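How I Wash Knit Gloves Without Shrinking Them

I ruined my first good pair of wool gloves in February, which is the worst possible month to be without gloves in Gellville. I threw them in with the towels, warm wash, regular dryer, and they came out fit for a doll. My friend Akinyi Mugo laughed at me for a solid week and then showed me how she does hers. I've been doing it her way ever since (with a few changes of my own, sorry Akinyi) and I haven't lost a pair.

What you need

A sink or a dishpan, a small squirt of gentle shampoo or wool wash, two old towels and a flat spot where nobody is going to set down a coffee. You don't need the fancy stuff. I bought a bottle of it once and it smelled like a candle store for days.

Before they get wet

Check the label first if there still is one. Acrylic can put up with a lot more than wool can, and if there's a leather palm, stop right here and look up how to clean leather, because this won't do it any favors.

Turn the gloves inside out. It's fussy work with the fingers, and I use the handle of a wooden spoon to poke them through — the blunt end, please! Shake out the crumbs and lint while you're at it. If you find a loose stitch at a fingertip, catch it now with a needle and a bit of matching yarn. A small hole gets bigger in the wash every single time.

Washing

Fill the sink with cool water. Cool like a swimming pool, and keep it the same for washing and rinsing. Going from warm to cold is how you end up with felt.

Swish the soap in first, then push the gloves under and leave them alone for ten minutes. Go fold something. When you come back, squeeze them gently, open and close, like you're working a sponge. No rubbing and no scrubbing. For a grubby fingertip I put one drop of soap right on it and press it between my thumb and finger.

Dark gloves will let go of some dye the first time or two, and the water can look pretty alarming. Mine went the color of weak tea. Just wash them on their own and keep going with the rinse until it runs clear.

Then drain, refill, squeeze again. Usually 3 rinses does it for me.

Getting the water out

Don't wring them! I know, I know, it's so tempting. Lay both gloves on a towel, roll it up like a jelly roll and lean on it with your forearms. Unroll, move them over to the second towel and do it again.

Drying and shaping

Turn them right side out while they're still damp, then pull each finger straight and pat the cuff back to its proper width. I lay one dry glove from another pair next to them so I can match the length. Flat is best. If you clip them to a line, the cuffs stretch and the fingers go long and skinny, and they never really go back.

Keep them off the radiator. At 70 degrees indoors, mine take a day and a half, and I flip them once before bed. Thick ones with a lining can need another night.

Fuzz

Some fuzz is just what knit does, and I leave most of it alone. Real pills I snip with little nail scissors, holding the glove over my hand so I can see what I'm cutting. Those battery shavers work okay on sweaters but I've gone straight through a thumb with one, so not on gloves, not for me. Fuzz is easiest to judge with light coming from behind the fingers.
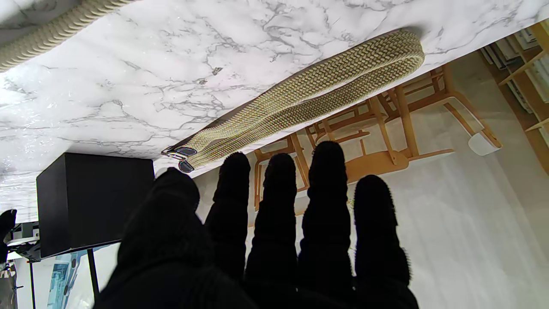
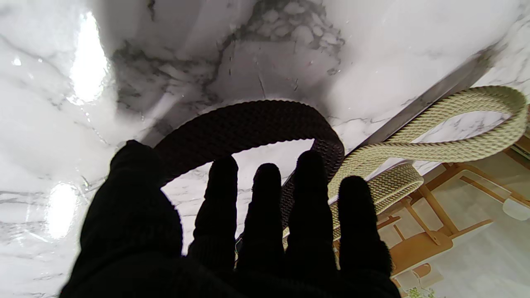 Black knit, fingers up, with the soft fuzzy outline I'd leave as it is.

Once they're dry all the way through, I put them away flat in a drawer with the cuffs unfolded. Balling them up like socks wears out the ribbing. And if you've already shrunk a pair, try soaking them in cool water with a little hair conditioner and easing them out by hand. I got one of my towel-load gloves back to almost a child's medium that way, and Dennis Ndung'u's daughter wore it on her left hand until spring.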